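Mandier Picks Up Fantasy Series "Kuvow" for Second Season, Adds Lucrezia Tedesco

June 21, 2011

Cable channel Mandier has ordered a second season of its fantasy drama "Kuvow" and has cast Lucrezia Tedesco in a regular role, the network announced.

The new season will run four episodes longer than the first and is set to begin shooting in September. Tedesco will play the Salt Widow, a smuggler who appears in the second of the novels on which the show is based. Fans of the books had been guessing at the casting since the season finale, when the character's name was spoken in the closing minutes but her face was not shown.
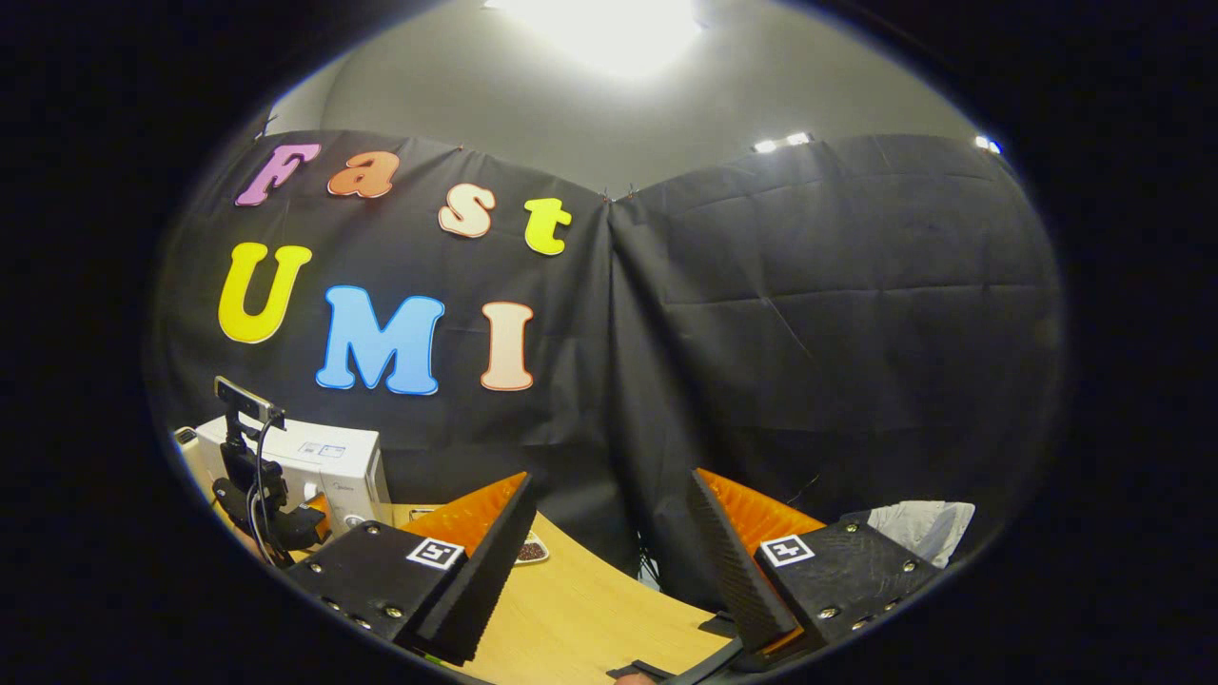 Black backdrop panels hung against a pale grey wall.

Tedesco is best known to American viewers for the hospital series "Morkton," where she spent four seasons as the head of the burn unit. She left that show last year and has since worked mostly on stage. Her deal with Mandier covers the coming season with an option for one more.

"I read the scripts on a train and missed my stop," Tedesco said in a statement released by the network. "She lies to everyone she meets and I liked her anyway."

Showrunner Carleen Hollis said the writers had the part in mind from the start but held it back because the first season already had too many people to introduce.

"We had an early draft where she came in during the third hour, and it was a mess," Hollis said. "You couldn't remember who was on which boat. We took her out and the whole thing got easier to follow. Now we have room for her."

Hollis also confirmed that the second season will leave the river towns behind and move to the capital, Mateos, which has been mentioned often on the show but never seen. A standing set for the city's lower market is being built on the stage used last year for the monastery. The monastery set has been taken down.

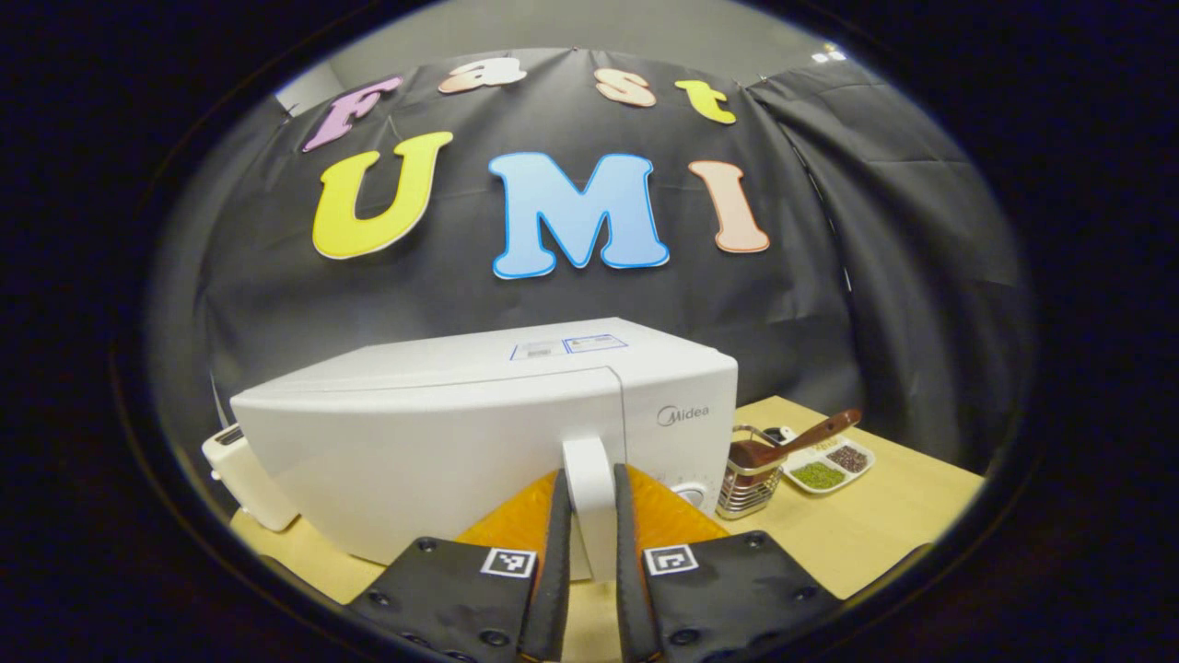
The move will mean a smaller part for some of the original cast. Hollis would not say which characters are staying behind, though she said that anyone who was alive at the end of the finale will appear at least once. She declined to discuss whether the ferryman, last seen going over the falls, counts as alive.

The second novel runs 540 pages, and Hollis said the show will not try to cover all of it. The long sea voyage that takes up the middle of the book has been cut to a single episode, and the trial at the end may be saved for a third season if there is one. Mandier has not made any decision past the current order.

Readers have already been arguing over the changes. A thread about the voyage on the show's official message board had reached 3212 posts by the time the network's announcement went out, most of them against shortening it. Hollis said she reads the board but does not post there.

"They know the books better than I do," she said. "Some of them have very good points about the whales."

The pickup had been expected. "Kuvow" started slowly last fall but gained viewers over the second half of its run, and repeats on Mandier have done well through the spring. The network did not give a premiere date for the new episodes. The first season will be shown again in full before the new one starts, and a DVD set with commentary from Hollis and several cast members is planned for later in the year.

Casting is still under way for two other new roles, the magistrate and his son.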